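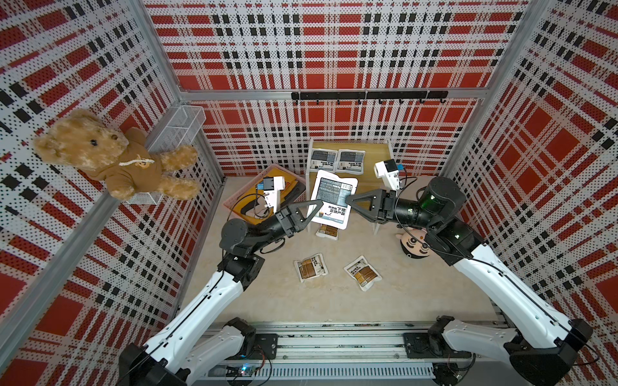

Figure 1. Plaid wall panels with a hook rack and a wire mesh basket.

Storage on the Wall: Small-Item Storage in Shared Student Rooms
Wilfredo Galang
Housing and Interiors project, August 14, 2026

1. Background
Rooms in Baltholm Hall are shared by two students and have one closet each. Most of the floor is taken up by beds and desks. I wanted to find out if small things such as keys, bags, caps and chargers could be moved from the desks to the wall without drilling into the plaster.

2. Method
I asked residents of 10 rooms to take part, and 6 agreed. Each room got one steel panel from Zulivitz, a row of hooks and a basket. The panels stand on the desk and lean against the wall, held by two straps around the desk legs. Residents could arrange the parts however they liked. I visited every room once a week for five weeks and wrote down what was on the desk and what was on the panel.

3. Results
Hooks were used in every room by the second visit. Keys and headphones went there first. Baskets took longer. In two rooms they stayed empty until week three, when the residents moved them down to elbow height. After that they held mail, socks and snacks.

Desks were clearer in five of the rooms. In the other one, the panel filled up and the desk did too. The residents there said they had brought more things from home because they now had a place to put them.

Two people complained about noise. The panel rattled when a drawer was shut. Felt pads from Dralard fixed this in one room. In the other, the straps also had to be tightened.

4. Cost
The full order, with panels, hooks, baskets and straps, came to 699 dollars. The felt pads were paid for separately.

5. Problems with the study
The visits were announced, so some residents may have cleaned up first. The Bañez wing was left out because its desks are built in and the straps do not fit. A second round there would need a different way to hold the panel.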